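How to Run a Pick-and-Place Table at a Shop Open Day

By Ginevra Carbone
Posted 10/6/24

We ran the arm table at the Praler open day with more than 200 people coming through the building. These are the steps we follow now. They assume you already have an arm that is mounted, powered and tested, and that you know how to teach it positions.

Before the doors open

1. Clear the table down to what the demo needs. Tools, tape and spare screws go in a drawer.

2. Choose items people recognize from a few feet back. We use small fruit pieces and kitchen containers. Visitors understand "put the strawberry in the green container" without any setup talk.

3. Tape a line on the floor 4 feet from the table and keep visitors behind it. Put the emergency stop on the operator's side and press it once before the day starts to make sure it cuts the arm.

4. Run the full routine 17 times in a row. If it fails more than 2 times, slow the arm down or pick an easier item. At Praler we dropped a routine from the Noltov lab on the morning of the event for this reason.

Laying out the items

Leave more room between items than you think you need. The gripper has to come down over one thing without brushing the thing next to it. Small items that sit close together are the usual cause of a bad pick.

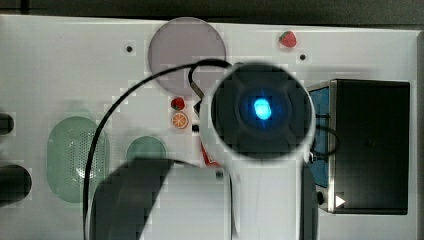

Watch the cable as well. Move the arm by hand or at low speed to every corner it will visit and see where the slack goes. If the cable can drag across an item, move the item or shorten the loop. Do this again after lunch, as clips work loose.

Lighting matters if your arm uses a camera from overhead. The arm throws a shadow and the shadow moves with it. In the Badawi room, a second lamp on the far side of the table fixed most of our missed picks.

Running the demo

Two people work best. One operates and watches the arm, and the other talks. The operator doesn't answer questions while the arm is moving.

Keep each run short. Say what the arm is going to do, start it, and stay quiet until it finishes. If it misses, say so, reset and go again. Visitors don't mind a miss, and the questions afterward are often better.

Let visitors choose the item when you can. The Erness group gave their visitors a card with the item names on it, which saved a lot of pointing over the table.

Stop the arm completely before anyone reaches in to reset. Power down at the end of each block and let the operator take a break.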